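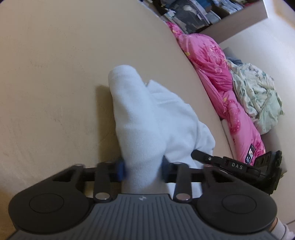
White cloth on a cream-beige sheet.

# Drunix Linen Soak, 2,000 g tub

If your good sheets have gone that tired colour somewhere between weak tea and old newspaper, you're very much among friends. We started making Drunix in a shed behind the shop in Ulville after a long run of customers asked us the same thing over the counter: how do I get the yellow out without wrecking the cotton? We tried all the usual suggestions first (lemon juice, bicarb, leaving everything on the Hills hoist and hoping) and some of them did help a bit, but in the end we wanted one powder we could hand across with a clear conscience, and this is the one we settled on.

Drunix is an oxygen-based soak for bed linen, pillowcases, doona covers, tea towels, socks and cotton undies. There's no chlorine in it and no perfume. A few people miss the perfume at first, and if you're one of them we'd suggest a drop of lavender oil on a hanky in the linen cupboard, where it lasts a good deal longer than it ever would in the wash.

## How to use it

Fill a laundry trough or a big bucket with warm water, about as warm as you'd run a bath for a toddler. Stir in one level scoop until it's gone, then add the linen and push it well under. Half an hour will freshen up sheets that are only a little grubby. For the proper old yellowing around the pillow end, leave it for six hours, or overnight if it suits you better, and then wash as you normally would.

Please do the stirring before the linen goes in! We know it's tempting to tip the powder on top and walk off – we've done it ourselves – but undissolved grains sitting in a fold can leave a pale patch on anything coloured.

Front loaders are fine as well. Put half a scoop straight into the drum along with your usual detergent and choose the longest warm cycle you've got the patience for.

## What it's good for

- White and cream cotton, linen and cotton blends
- Colourfast prints, once you've tested a corner
- Sunscreen marks, sweat and the mysterious grey that settles on pillow protectors
- Cloth nappies and bibs

Keep it well away from wool, silk, leather trims and anything with a metal zip you're fond of. Bamboo sheets vary so much from maker to maker that we can't promise anything, so test a hem and leave it an hour.

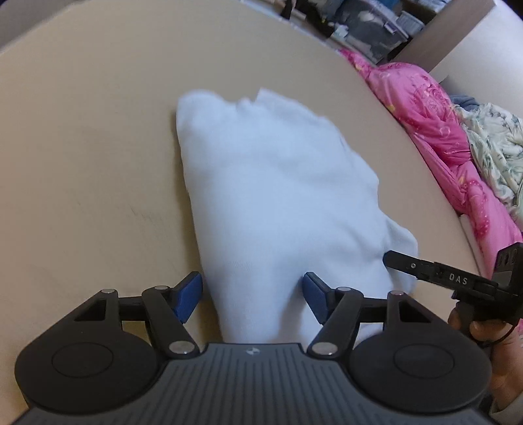 Valquíria Lacerda wrote to tell us that she'd soaked her grandmother's embroidered pillowcases twice over, with a day on the line in between, and that the second go shifted marks she had given up on years ago. She also wanted to know whether she could keep the leftover solution for the next load. Sadly no, Valquíria, it loses its fizz within the day, and please never seal it up in a bottle, as it gives off gas and the lid may well go. Tip it down the trough with plenty of water.

## A word about cream

Cream linen is a funny one. A lot of cream sheets are dyed, and some are simply unbleached cotton, which will lighten a touch each time it's soaked. If you like the colour as it is, stick to the half-hour soak and do the whole set together, fitted sheet, flat sheet and pillowcases, so that everything drifts along at the same pace. You'd be surprised how obvious one pale pillowcase looks on a made bed.

Drying matters too. Whites love full sun, creams and colours would much sooner be in the shade, and all of them are happier folded as soon as they're properly dry.

## Sizes and delivery

**Tub, 2,000 g.** Enough for some 32 soaks at one level scoop each. The scoop is inside, usually buried, so have a dig before you ring us.

**Trial pouch, 200 g.** Handy for one stubborn doona cover, or for taking to the holiday house. No scoop in this one.

**Vieira enamel bucket.** Sold separately, and big enough for a queen set if you're firm with it. The lid is back in stock from March.

We post from Ulville, and anything ordered before midday generally leaves the same afternoon. If you're over Fadport way you can pick up from the hardware shop on the wharf road and save yourself the postage.

Store the tub somewhere dry with the lid pressed down hard, out of reach of kids and pets. Wear gloves if your skin is at all touchy. Empty tubs are welcome back at the shop for refilling, labels on or off.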